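Home Notebook Projects Parts store Bench rota Contact

Notebook, Mendlow remote
February 2019, Tuesday

Carried on with the second version of the large-button television remote for the Mendlow flat. Version one came back with the rubber feet missing and a crack running from the lower left screw boss to the edge of the battery door. Otherwise all in one piece. The tape Eusebio put over the slot is still on, and I have left it on so that the two can be compared.

Requirement as written on the job sheet, copied so it is in one place:

- user has limited finger movement in the right hand, none to speak of in the left
- can press with the side of the fist, force low, aim variable
- wants channel up, channel down, volume up, volume down, mute, and the subtitles toggle
- must be able to leave the thing on the chair tray without it sliding
- must not need anyone to switch it on first

The sixth button is the difficult one. On the set in the flat, subtitles are reached through a menu, and the position of the item in the menu depends on what was open before. There is no single infrared code for it. Version one sent a fixed run of codes with a delay between each and trusted that the menu started at the top. It often did not, and the user ended up in the picture settings with everything blue. Eusebio Bustamante suggested sending "exit" twice at the start of the run, then the menu code, then a pause. Tried it on the bench set. The two exits clear whatever is open, and the run then lands in the right place as long as the pause after the menu code is long enough.

Pause length. Started with the value from version one and worked upwards. Ran the subtitle sequence 31 times at the longer pause with the bench set warm. All landed. Switched the set off at the wall, left it over lunch, ran it cold. First two attempts landed on the wrong line, the rest were correct. The set is slow for the first minute after power-up and draws the menu late. Could make the pause longer still but then a warm set feels broken to the person pressing, and they press again, and the second press starts a new run in the middle of the first. Locked out the button for the length of the run so that a second press does nothing. This should have been done in version one.

Still to decide: whether the lockout should apply to all six buttons or only the subtitle one. At present it is all six. Mute not responding during the run might annoy. I have asked for mute to be exempt and Eusebio is against it on the grounds that a mute code arriving in the middle of the menu closes the menu. Tested. He is right for the bench set. I do not know about the set in the flat, which is a different year.

Buttons. The caps on version one were the domed type from Escobar. The dome puts the force through a small area in the centre and a press near the rim tips the cap without closing the switch. Measured with the spring gauge: centre press is acceptable, rim press is well outside what was asked for, and on the mute cap the rim press did not close at all. Changed to a flat cap on two guides with the switch in the middle. The rim press now closes every time, with slightly more force than the centre. The guides need to be parallel or the cap binds. First pair printed were not parallel. Second pair were, after turning the part through a right angle on the bed and slowing the outer wall.

Cap travel is 8 mm from rest to stop, which is more than I would like. It could be reduced with a shorter plunger but the long travel is helping here -- the user rests the fist on the cap between presses and a short travel would give false presses. Leave it.

Tried a collar round each cap, standing slightly proud, so that a sliding fist drops into the button and stops. Works on the bench with my own hand, which proves little. Will send two top plates to Jelau, one with collars and one without, same screws, so that they can be swapped there. 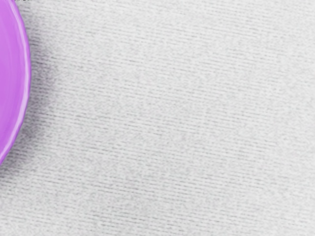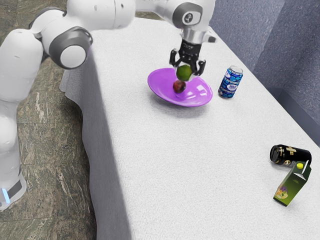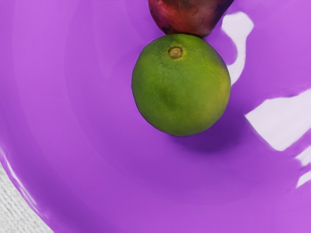

Rendered views. Purple dish in all three; fruit in the second and third only.

Base. The sliding problem is the one most complained of. The tray in the flat has a hard, slightly textured surface with a raised lip on three sides. Rubber feet held at first, then picked up dust and let go. Options tried on the sample of tray material:

Rubber feet, new. Hold well clean. After wiping the sample with a dusty cloth they slide under a moderate side push.

Sheet of silicone mat, cut to the full footprint. Holds well clean, holds fairly well dusty, can be rinsed. Peels at the corners if glued with the ordinary adhesive. Needs the primer, and we have run out of the primer.

Suction cups. Do not seal on the textured surface. Abandoned at once.

Clamp on the tray lip. Holds against everything. Fixes the remote at the edge of the tray where the user cannot reach the far row. Could be put on an arm but then there is an arm.

Going with the silicone sheet, held mechanically by a shallow frame screwed up from below, so no glue at all. The sheet stands out below the frame enough to touch first. It can be unscrewed and rinsed, and a second sheet will go in the bag. Weight added to the base as well: a steel plate from the offcuts drawer, edges filed, wrapped in tape so that it does not rattle. The whole remote is now heavy enough that I would not want it to fall on a foot. Noted on the sheet that goes with it.

Electronics. Board is the same as version one apart from the link to the Flevis box. The Flevis takes a standard switch jack and the user already has one for the door entry, so it made sense to bring a seventh output out through it and leave it unused for the present. The socket is wired and tested for continuity. Label it "spare" so that nobody plugs the door into it.

Battery life. Sleep current on version one was poor. The cause was the indicator light, which had its resistor tied to the wrong side and leaked a little all the time. Moved it. Measured sleep current again over the afternoon and it is now down to where the shelf life of the cells matters more than the drain. Battery door moved from the underside to the back edge, with a captive screw, and the lower left boss thickened. I also put a larger radius at the foot of each boss. The crack started exactly at the sharp inside corner, which I could see once it was under the lens.

Range. Two emitters at the front corners, angled outwards, and one facing the ceiling. With the remote turned well away from the set the ceiling bounce still works in this room, which has a white ceiling. The flat has a white ceiling too according to the visit notes. With the fist lying across the front edge both corner emitters can be covered and then only the bounce is left. Worked every time at bench distance, and most times from the far wall by the sink.

Endurance rig. Ran the new volume-up cap on the tapper overnight with the counter reset. Counter stood at 3615 in the morning and the belt had come off the pulley, so the true stopping point is the belt and not the cap. No visible wear on the guides. A faint squeak, gone with a touch of dry lubricant. Refitted the belt with more tension and started again. The figure is too low to say anything useful about service life. Version one's mute button, going by the log in its memory, had over 13 presses a day, so volume will presumably be several times that.

Labels. The user reads large print without trouble but the symbols on version one were disliked, especially the crossed-out loudspeaker, which was taken for "broken". Words this time: LOUDER, QUIETER, MUTE, NEXT, BACK, SUBTITLES. "BACK" for channel down caused an argument here, as on other remotes it means leave the menu. The user chose the word, so it stays. Lettering cut in black vinyl on yellow caps, under a clear film. The film lifted on SUBTITLES where the word goes close to the rim. Recut that one a size smaller.

Sound. Each press gives a short click from the small buzzer as well as the light. Version one clicked on press and on release, and the second click was read as a second command. Now on press only. Lockout presses are silent. Wondered about a low tone for a locked-out press and left it for the visit.

Parts used today, to be booked out: flat caps, two spare; guide pairs, all of the second print; silicone sheet, one full and one spare; steel offcut; captive screw; switch jack. Primer to be ordered from Escobar with the next lot, no hurry now that the sheet is not glued. The parallel guide file is saved under the Mendlow folder with the print orientation in the name. Please do not rotate it to fit more on the bed.

To do before it goes to Jelau:

- menu sequence against a set of the same year as the one in the flat, if one can be borrowed
- mute exemption, yes or no
- drop test on the old case with the thick boss glued in, from tray height
- both top plates checked on the same base
- one-page sheet in large print, including the weight warning and how to rinse the mat
- copy of the code and the menu timings into the job folder

Review visit is down for June. Eusebio has the keys to the parts cage until Thursday.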